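Gripper width channel lags the fisheye video, policy closes too late on cloth

Randa Jaber
63 views
2 comments
Share

I'm training a small visuomotor policy for picking up cloth from a flat surface. The demos come from a hand-held gripper with a wide fisheye camera on it. Video is recorded on one clock and the finger width comes in over serial on another. I merge them in our loader (Rukano, in-house, nothing fancy) by taking the nearest width sample for each video frame.

On the arm the approach looks fine. The fingers come down to a fold, hover, and then close after the hand has already started to lift, so most of the time the cloth stays on the bed. Training loss is low and the replayed demos look normal to me at full speed.

I have 1,540 episodes. Before I throw any out, is this a sync problem or is the policy just bad at small closures? Rigid objects recorded with the same tool work well enough. One frame from the cloth set is at the bottom of the page.

Share

Nour Sleiman

It sounds like sync. Rigid objects hide it because people pause before they lift a cup. With cloth they pinch and lift in one movement, so a small offset puts the close label inside the lift.

Check it this way:

Pick an episode and step through it frame by frame. Write down the first frame where the fingers touch each other or the fabric. Then plot the width and find where it stops falling. Do that for a few episodes from different days. If the gap is the same each time, you have a fixed latency and can shift the whole width channel once in the loader. If it grows through an episode, the clocks drift and you need a start and an end reference. Open and close the fingers fully in view at both ends of each recording and fit a line between them.

Also stop using nearest sample. Interpolate the width to the frame timestamp. And make sure the timestamp is capture time. We lost most of November to a driver that stamped frames when they reached the host.

After you shift the channel, rebuild the action chunks from scratch. If you cached normalized actions, they still have the old offset in them.

Keep the episodes. None of this needs new data.

2 comments

Randa Jaber: The gap is constant across the ones I checked. The width is late every time. Retraining with the shift now.

Nour Sleiman: Good. Subtract camera latency at inference too, or you will put the same error back in from the other side.

Share

Majali

Could be your learning rate. I had a policy that would not close and I lowered it and used a bigger image size and it got better. Also try cropping the fisheye, there is a lot of black around the outside that the network does not need. Not sure about the timestamps, I use a different recorder.

Share 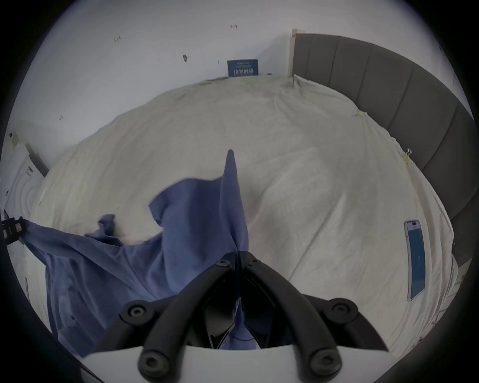

Cloth set: fingers closed on a fold of the blue fabric, with the fabric raised to a peak.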